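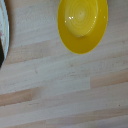 Lunch club reopens with donated crockery

A weekly lunch club in Pretgate is serving meals again after residents gave enough bowls and plates to replace those lost when a storeroom flooded in March.

Organisers had asked for 50 place settings. By the time the appeal closed they had 128 pieces, nearly all of them from homes within walking distance of the hall on Kollach Road.

Very few of them match. Yellow bowls are now stacked beside white plates, and Gladys Muriithi, who runs the kitchen, said she had no plans to change that.

"People come in and look for the one they gave us," she said. "We had a proper set before, all cream, and you couldn't tell one from another."

The club serves soup, bread and a hot pudding from noon until 2 pm. It also received some £2,000 from local households, most of which has gone on new shelving – fixed well above floor level this time – and a second-hand dishwasher.

Hamisi Athumani, who sorted the donations, said chipped items had been put aside for the gardening group to use under plant pots. The club has enough bowls for now but is still short of soup spoons and serving dishes. These can be left at the hall on weekday mornings.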